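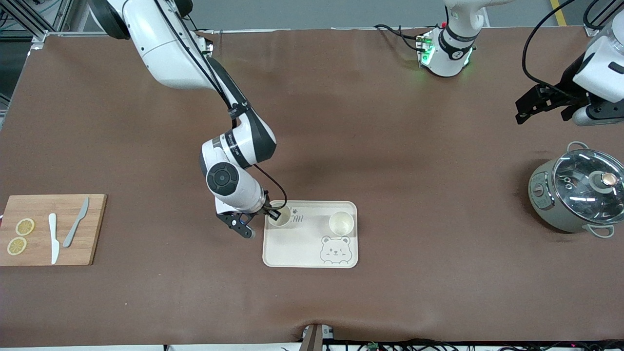 4. Setting Up a Dedicated Server for Zirkton

Section 4 covers installing and starting a dedicated server for Zirkton on a home or rented machine. To host a short match from inside the game, use Host Local in the main menu instead; none of the steps below apply to it.

4.1 Before you begin

The server program is a separate download from the game. It is listed under Tools in the Bullow launcher and does not require a second license. The server and all players must be on the same build. The build number is shown in the lower left corner of the title screen.

You will need:

- 5 GB of free disk space, plus room for world backups
- An account with administrator rights on the host machine
- Access to the router's settings page, if players will connect from outside your network

Note: World files made before build 90 cannot be opened directly. Convert them first with the Imolach tool (see Section 7).

4.2 Installing the server

1. Open the Bullow launcher and select Tools.
2. Select Zirkton Dedicated Server, then Install.
3. Choose a folder. Do not use the game's own folder. Both programs write a file named settings.cfg, and the second one installed overwrites the first.
4. When the download finishes, select Run Once. The server creates its folders and closes by itself. A console window may stay open for up to a minute.
5. Check that the folders worlds, logs and backup are present. If any of them is missing, repeat step 4 from an administrator account.

4.3 Editing the settings file

Open settings.cfg in a plain text editor. Word processors add hidden characters that stop the file from loading.

server_name
The name shown in the server browser. Letters, digits and spaces only.

port
Default 2186. Change it only if another program uses the same port.

password
Leave blank for an open server. Passwords are case sensitive.

admin
The player name of the first administrator, spelled as it appears in the friends list. More can be added from the console later.

autosave
Time between saves, in minutes. Default 5. Large worlds may pause briefly during a save, and a longer interval makes the pause less frequent.

event_mode
Set to on to load seasonal content by date, off to keep the standard map all year. Changes take effect at the next restart.

Caution: Do not edit settings.cfg while the server is running. The file is rewritten at shutdown and your changes will be lost.

4.4 Opening the port

1. Find the local address of the host machine and reserve it in the router, so that it does not change after a restart.
2. Add a forwarding rule for UDP on the port set in 4.3, pointing to that address.
3. Allow the server program through the firewall on the host machine.
4. Start the server and wait for the line "Listening".
5. Ask a player outside your network to connect. Many routers block a connection to your own public address from inside, so a failed test from the same house proves nothing.

If the outside player sees error 106, the port is closed or forwarded to the wrong address. Repeat steps 1 to 3.

4.5 Stopping and updating

Type save, wait for "World saved", then type stop. Closing the console window skips the save.

Game updates normally arrive on Thursday. The server does not update itself. Stop it, copy the worlds folder to another drive, and select Update in the launcher before starting it again.

Section revised by Noemi Leone. The console commands are listed in Section 5.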